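Keep the desk phones

Our office moved to Plodutura, a calling app, in November. The desk phones went into a closet, and everyone got a headset and a login. The bill dropped by $554 a month. I still think we gave up too much.

A desk phone does one job. You pick it up and there is a line. With the app I have to be signed in, the headset has to be paired, and the laptop has to be awake. I missed two calls from the same supplier in one afternoon while an update ran.

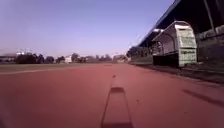

By Emiko Sasaki
Opinion | Office Phones

Small businesses are told that the handset is finished. For people who travel, maybe it is. Our front counter never travels. Customers call it, and whoever is closest should be able to answer — no password, no ringtone settings.

My proposal is modest. Keep the app for sales staff and put three handsets back, one at the counter and two in the warehouse. They can run on the same service. The savings would shrink a little, and I would pay that difference gladly.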